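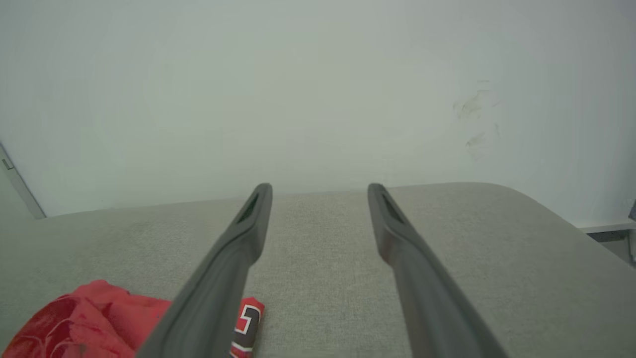 Home > Forums > Equipment > Buying and Budgeting > Arms and Grippers

Budget for a small clothes-handling setup, what am I missing?
Posted by birndale_hem

We sort donated sports clothes and I want to try an arm with a two-finger gripper for picking up single garments and moving them to a bin. I have $2,000 for the gripper, wrist camera and spares. The arm is already paid for. Jolska quoted me $1,000 for the gripper with one set of fingers. A spare pair of fingers is $182. The order has to be in by Friday or it waits until the next budget.

Is one spare pair enough? And should I pay for the camera mount from the same seller, or buy a plain bracket? Our test spot is a padded gray seat against a wall.

Deligiannis
Buy more fingers than that. I would get 4 pairs. At $182 each that is $728, which with the gripper leaves you $272 for the camera and mount. That is tight but it can be done if you already own a camera. Rubbery pads wear at the tips first, and waiting on a shipment costs you more than the part does.

On the mount, ask for a drawing before you pay. You want both fingertips in view and enough room past them to see the garment. Ours looks like this when the gripper is open:
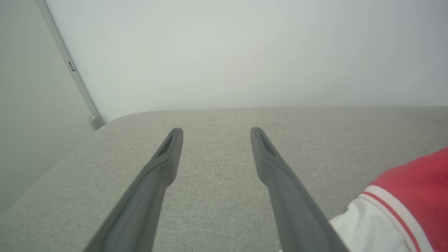 Open fingers over the cushion, red and white item at lower right.

If the item sits off to one side like that, you need a second view or a search move before the pick. Put a line in the plan for a fixed overhead camera even if you buy it later. Also set aside time for cushions. Fingers can pinch the cover along with the shirt, so test on a hard table too.

wondari_bench
Get the bracket and save your money.

tablesaw_and_socks
I agree on the spare fingers but 4 pairs is a lot before you have run anything. I would order two, then see how they hold up. Ask Jolska if the fingers come off with ordinary screws, and what shipping is, as it was not in my quote and I had to go back for approval in December. Your light gray seat should be fine for red shirts. Try some gray ones before you settle on it.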